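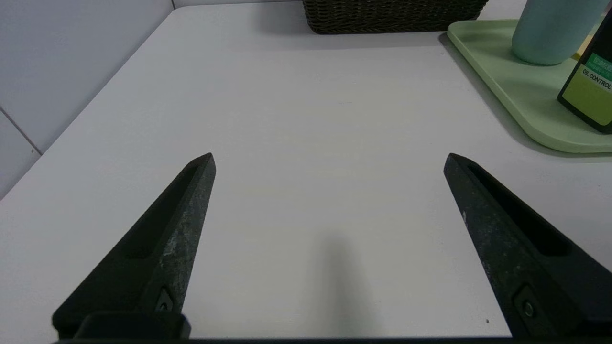
Wednesday night: the basket, the tray, and a very long evening

Home Diary Club Projects Links Older entries
Search this diary Enter keywords Go

I got home at a quarter past nine and should have gone straight to bed, but my head is still in the lab, so I am going to write it all down first and then sleep (I hope!). Tea is made. The dog has given up on me and gone upstairs.

We are down to the last stretch before the Panderham student challenge, and tonight was our first session on what the rule sheet calls the household table. Up to now we have been doing blocks. Blocks are lovely, blocks sit where you put them and have nice flat sides, and we had gotten a bit smug about them. The household table is a white table with ordinary things a person might keep near a sink, and the arm has to pick out what it is asked for and move it to the basket. We put our wicker basket at the far side, and the mint-green tray off to the right with the bottle and the yellow-green container that says OIL CONTROL on it. I have now read the words OIL CONTROL so many times on the laptop screen that I expect to see them when I close my eyes.

The class is officially a project course, 18 of us split up however we like, and our little group took the name Vollov back in the fall. I no longer remember why. It was on the sign-up sheet before anyone had agreed to it and now it is on everything, including the lid of our toolbox. I have grown fond of it.

Most of the first hour went to the wrist camera. The view from down there is so strange until you get used to it — you look out between the two fingers as if they were your own, and the whole table seems to lean away from you. I like it, I must say. When I started the course I only ever watched the arm from my chair, and I could never tell why it missed. From the wrist you can see the gap and what is in it, and you start to think in terms of the gap. With the fingers spread wide there is a great deal of bare white table between the tips, and it looks as if you could pick up a loaf of bread. Then you bring the thing over to a bottle and suddenly there is no room at all, and you are holding your breath and nudging it over a hair at a time.

The fingers themselves are getting scuffed, poor things. I noticed it on the screen tonight, little gray marks all over the black. I suppose they have earned them. I did make a note to check the screws before Monday, which I also said last week, so I am writing it here where I will have to look at it: CHECK THE SCREWS.

Then the practice runs. We want 500 recorded before the challenge and we are a good way short, so the plan was to do 40 tonight and go home pleased with ourselves. We did not do 40! I won't put down how many we did do. The trouble was the bottle. It has a rounded bottom and the fingers come to such narrow points that if you close on it even a little to one side, it turns as it goes up, and then you are trying to lower a crooked bottle into a basket and feeling like a person parking a boat. I got it in twice in a row around the middle of the evening and was so happy I made everybody stop and look at the replay, which they were very kind about, considering.

The container was easier than I expected on its own, but it sits close beside the bottle on the tray, a little in front of it, and going in for one means thinking about the other. I kept wanting to come straight down. What worked better, at least for me, was to go up higher than felt necessary, turn the wrist first, and only then start down. It is slower, and the rules give you 2 minutes for each object, so slower is a real worry. I tried it with the timer running and made it with hardly anything to spare, hands shaking like anything. Over a bottle! My mother would laugh.

We had a long talk about the tray too, whether to go for things while they are standing on it or push the tray closer first. The rim is raised, so in theory the arm could hook a corner and drag it. I was against this (I could see the whole lot going over), and I was outvoted, and we will try it next time. I have promised to keep an open mind. I am writing that down as well.

The other half of the session was the Visex software, which we are all still learning, and which saves every run under a name you type yourself. I typed "good one" for three different runs. So tomorrow at lunch I have to sit down and watch them all and give them proper names, and I have nobody to blame for that but me.

I walked back by way of Donnelly Hall, where the lights were still on upstairs, and it was cold enough for December gloves. I kept opening and closing my thumb and finger inside them as I went, practicing the approach. High first, then turn, then down. I must have looked a sight.

Need to bring on Monday: the small screwdriver, masking tape to mark where the tray goes, and something to eat that isn't crackers. And I owe the group a decision about who drives the arm for the bottle round. Part of me wants it very much and part of me would be perfectly happy to hold the stopwatch. I'll think about it on the bus.

Contact | Copyright, the author of this diary | Back to top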